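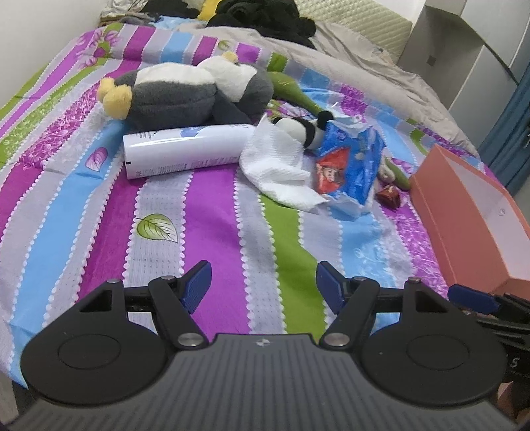

Comparing two sets of finger pads on a hand-held gripper: how should the trials be arranged?

Asked by Melahat Soylu, Wudville user group
Category: End effectors and grippers
Status: Answered

Our group has been asked to recommend one of two finger pad sets for the hand-held grippers used in our household objects work. Set A is the ridged pad supplied with the unit. Set B is a smooth, softer pad from Vestico. Both fit the same fingers and the change takes a few minutes with a small driver.

The objects are those found in ordinary homes: soft toys, a spray can, wrapped candy, tissue packets, crumpled paper towel. They are placed on a bed and not on a bench, so the surface gives way when the fingers press down.

To date I have completed 20 grasps per object with Set A and none with Set B. The spray can slipped 4 times. The candy was difficult to pick up without also taking hold of the sheet, and I am uncertain whether this should be recorded as a failure of the pad or of the operator. I would be grateful for advice on (a) whether 20 grasps per object is sufficient, and (b) how to record a grasp in which the sheet is lifted together with the object.

Answer 1 (accepted)
Toon Hermans

With regard to (a), 20 is acceptable for a first comparison, provided that the two sets are alternated. If all of the Set A trials are finished before Set B is fitted, the operator will have become more skilled in the meantime and Set B will appear better than it is. I would advise setting aside the existing results as practice and starting again in blocks of four grasps, changing pads between blocks. This is tedious. Please check the pad screws at each change, as a pad that has worked loose will spoil the whole block.

With regard to (b), use a separate category. We record "held", "dropped", "not acquired" and "held with surface". The last should not be merged with either success or failure until the report is written, and the report should state which way it was counted. When we did this for the Josus pads in January, 13 of 80 grasps on small wrapped items fell into that category - enough to reverse the ranking.

The bed covering should also be pulled flat between blocks.

Answer 2
Sofia Esteves

I agree with the above. At our site in Guimarães we also note the approach angle, in plain terms only (from above, from the side, along the length). Soft toys can be taken in almost any direction and in our records they did not separate the pads at all. Cylinders did. If time is limited, reduce the number of soft toy trials and give that time to the can and the candy.

Answer 3
Erhan Toprak

Set B. We have used it for a long time without complaints.

Comment on Answer 3
Vy Cao, moderator

Contributors are asked to state the objects and the number of trials on which a recommendation is based. The answer has been left in place for the present.

Comment on Answer 1
Melahat Soylu

Thank you. I will repeat the Set A trials in alternating blocks and adopt the four categories. Is there a standard form for the record sheet, or does each group prepare its own?

Reply
Toon Hermans

Each group prepares its own. Ours has one line per grasp - object, pad set, block, result, remarks.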